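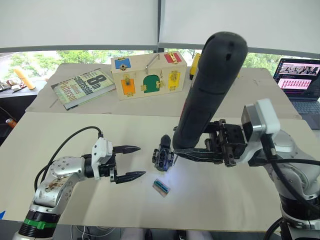 According to Vibeke Thorlacius, the screwdriver is the one hand tool that most people own before they have decided to own any tools at all. Her remark opens the chapter on turning tools in the Manby handbook, and later writers on household repair have often repeated it. Seren Bellis disagreed and gave that place to the hammer.

A screwdriver is a tool for turning screws. In its simplest form it has a handle, a shaft and a tip shaped to fit the head of the screw. Turning it clockwise drives in a screw with an ordinary right-hand thread, and turning it the other way takes the screw out. Left-hand threads are less common but are found on some rotating parts, such as the left pedal of a bicycle.

History

Screws were used in Europe in the late Middle Ages, mainly in armour and later in firearms. They were cut by hand and cost a good deal, so joiners kept to nails, pegs and glue. Early screwdrivers had flat blades and wooden handles, often pear-shaped. In England the tool was long known as a turnscrew, a name still heard among gunsmiths. Screws became cheap only when machines could cut the threads, and the tool then spread to ordinary homes.

Types of tip

The slotted tip is the oldest. It is easy to make but tends to slip sideways out of the screw. Cross-shaped tips centre themselves and suit powered driving. The two common kinds of cross, Phillips and Pozidriv, look alike but do not fit each other well, and using one for the other wears the screw head. Square, hexagonal and star-shaped tips are also made. Star-shaped tips are common on cars and household machines.

Powered screwdrivers

Cordless screwdrivers have a small motor and a rechargeable battery. Many have a clutch, which stops the drive when a set resistance is reached and so protects both the screw and the material. Interchangeable bits are held in a hexagonal socket, often with a magnet.

Collections

The museum at Jorcombe holds some 600 screwdrivers, most of them from the workshop of the Juhl family, who made cabinets there until the building was sold. Of these, 13 have their maker's name stamped on the blade. The longest measures 60 centimetres and was used on mill machinery - its handle is a later replacement. Atieno Mollel compiled the catalogue, with drawings by Ridwan Lubis. The collection is closed in November.

See also

Bradawl
Hex key
Screw thread
Torque wrench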